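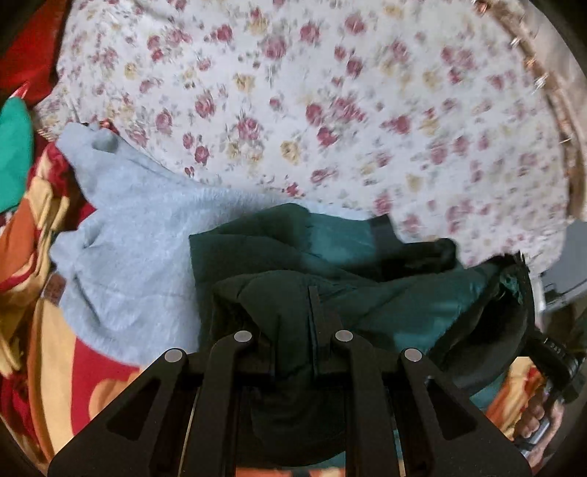
Presupuestar una pinza antes que un robot

Qué compra primero una empresa que quiere automatizar el manejo de ropa

La partida más cara de un proyecto de manipulación textil rara vez es el brazo. En Trareria, operador de lavandería para residencias y hoteles pequeños, el primer presupuesto de automatización dedicaba casi todo el importe a dos brazos y una celda cerrada. La versión aprobada en agosto invierte el orden: primero herramientas de mano y horas de captura, después los brazos, y solo si los datos lo justifican.

Lakmal Herath, responsable de ingeniería de procesos, firmó el cambio. «Con la celda comprábamos capacidad de movimiento. Lo que faltaba era saber cómo se agarra una prenda arrugada cuando hay otras cinco debajo», explica.

La herramienta elegida es una pinza manual de dedos articulados con cámara incorporada, que el operario lleva en la mano mientras trabaja. El pedido inicial a Bindden fue de siete unidades: seis en uso y una de reserva. El contrato incluye recambio de articulaciones y pasadores, además de la calibración de las cámaras a la entrega. No incluye baterías, almacenamiento ni transporte, que se presupuestaron aparte.

El coste de operación

Trareria calcula el gasto por episodio válido, no por hora de grabación. Un episodio corresponde a una prenda tomada, trasladada y soltada. Los descartes por desenfoque, oclusión o pérdida de seguimiento se pagan igual, porque la jornada del operario es la misma. En la primera tanda quedaron 703 episodios aprovechables, repartidos en 16 turnos.

El tipo de material condiciona esa cifra. Las sábanas estampadas ocupan buena parte del campo visual y se desplazan deprisa, con la consiguiente pérdida de nitidez. Las prendas acolchadas oscuras plantean otro problema: los pliegues profundos se confunden con los dedos negros de la propia pinza. Herath pidió presupuesto de dedos en color claro y lo aplazó a la segunda compra.
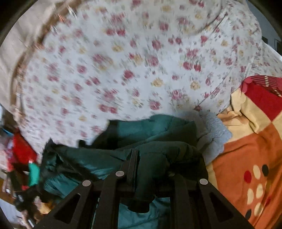
Chaqueta acolchada verde azulado en la pinza, sobre una sábana de flores.

El etiquetado se contrató a Ansah con tarifa por episodio y revisión doble en una muestra. Ashraful Chowdhury, que coordina allí el servicio, recomienda reservar fondos para una segunda pasada completa. «El cliente cambia las categorías a mitad del proyecto. Manta y colcha empiezan siendo la misma etiqueta y terminan separadas», señala.

Brazos: alquiler o compra

Para la fase siguiente se compararon dos vías. La compra exige obra eléctrica, vallado, evaluación de riesgos y un contrato de mantenimiento plurianual. El alquiler, ofertado por Hesarel con un plazo mínimo de 32 semanas, incorpora la puesta en marcha y permite devolver el equipo sin penalización al vencimiento. El coste mensual es superior, pero se contabiliza como gasto corriente y no inmoviliza la línea de inversión.

Herath se inclina por alquilar un solo brazo y montar en él los mismos dedos de la pinza manual. La coincidencia geométrica reduce el trabajo de adaptación, aunque obliga a fabricar una brida específica y a verificar la carga admisible con tejido mojado. Ninguno de los dos conceptos figuraba en la oferta original.

Queda por resolver el mantenimiento de las articulaciones. La pelusa se acumula en los pasadores y el fabricante no publica un intervalo de limpieza para uso textil. Trareria ha fijado una inspección al cierre de cada turno y anota el tiempo invertido en una cuenta separada, que se revisará antes de firmar el alquiler.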